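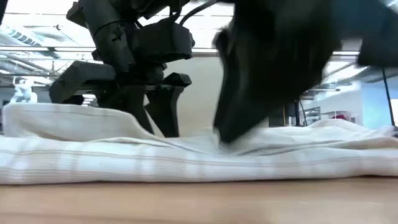 Arruda prepaid: switching to Motcombe, who has done it?

flavwood_31
Posted 2022-08-04
My Arruda plan ends this month. Motcombe wants 3 dollars less for the same data. Does the number port go through quickly, and do you lose voicemail?

celtotlow
Ported in February. The number moved in 17 minutes. Voicemail did not come with it. Save anything you want first.

masthead17
Mine took two days and I had no incoming calls for most of it. I would not do it if you need the line for work.

celtotlow
Did you have the transfer PIN? The account number alone isn't enough.

masthead17
Yes, I had both. Support said the PIN was fine.
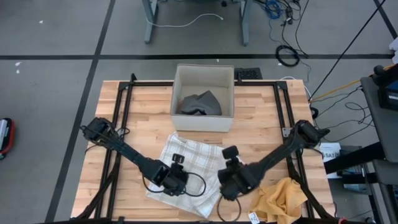

Two arms over the table

flavwood_31
What about coverage out past Celtotlow?

masthead17
One bar. Arruda is better there, whatever the map says.

celtotlow
Disagree, I get three bars by the reservoir. Texts over 1000 a month are extra though, so check that.

flavwood_31
I don't text much. Will ask for the PIN tonight.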